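ACTA, REUNIÓN DEL CLUB DE ROBÓTICA
Última actualización: junio

Presentes: Wilma Ogilvie (modera), Lenka Zeman, Kamil Urban, Ctibor Bednárik. Rostislav Skála llega a las 18:20, con el punto 2 ya empezado. Toma notas Kamil.

1. Acta anterior
Aprobada sin cambios. Lenka pide que conste que el cargador que faltaba ya apareció.

2. Proyecto Zosance (pinza de mano, tarea de recoger el escritorio)
Ctibor resume. Dos dedos, almohadillas estriadas, montaje igual que el mes pasado. El objetivo sigue siendo coger un objeto de la mesa y dejarlo en otro punto sin tirar nada. Llevamos 221 grabaciones válidas. Descartadas 29, casi todas por empezar a mover la mano antes de dar a grabar. Wilma: hay que esperar al pitido, siempre. Se acuerda.

Discusión sobre qué objetos usar. Kamil quiere empezar por el ratón, que es liso y obliga a cerrar bien los dedos. Ctibor prefiere telas, más difíciles, y que el concurso puntúa más. Se queda en ratón primero, telas despues. La planta no se toca en ningún caso. 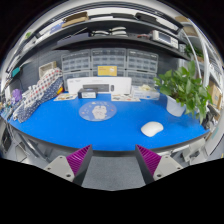
¿Cuántas grabaciones hacen falta para inscribirse en el concurso?
Las bases piden 2000 por equipo, pero se pueden juntar las de los dos turnos.

Rostislav propone repartir: cada uno graba en tandas de 15 y descansa, que a partir de ahí se nota el cansancio en la muñeca y salen movimientos raros. Aprobado. Lenka hará la hoja de turnos y la cuelga en la puerta.

Nombres de archivo: otra vez un lío. Inicial, objeto, número de tanda. Nada de "prueba_final_buena". Los que estén mal los renombra quien los grabó.

3. Concurso Alemayehu
Inscripción abierta. Wilma manda el formulario, falta la firma de dos familias. Categoría: manipulación, nivel escolar. Hay que entregar un vídeo corto y una memoria. Memoria: Lenka y Rostislav. Vídeo: Ctibor, si consigue el portátil bueno. Se pregunta si se puede presentar en inglés, Wilma lo consulta.

4. Material
Cornier no ha contestado sobre las almohadillas de repuesto. Kamil vuelve a escribir. Si no contestan, se piden a Stitum, que son mas caras pero llegan antes. Rostislav dice que se pueden imprimir en el taller; Ctibor no lo ve, las últimas impresas se despegaban. Se deja pendiente.
Tornillos: devolver los sobrantes a su cajón, cada medida en el suyo. Llevamos tres reuniones con esto.

5. Varios
- Los nuevos de primero quieren venir a mirar. Sí, de dos en dos.
- Lenka no puede venir a la próxima, la sustituye Kamil con la hoja de turnos.
- Pendiente decidir camiseta. Sin acuerdo en el color.

Tareas: Wilma, formulario y consulta del idioma. Lenka, turnos. Kamil, correo a Cornier. Ctibor, primera tanda con el ratón. Rostislav, índice de la memoria.

Se levanta la reunión a las 19:05. Próxima, misma hora y mismo sitio.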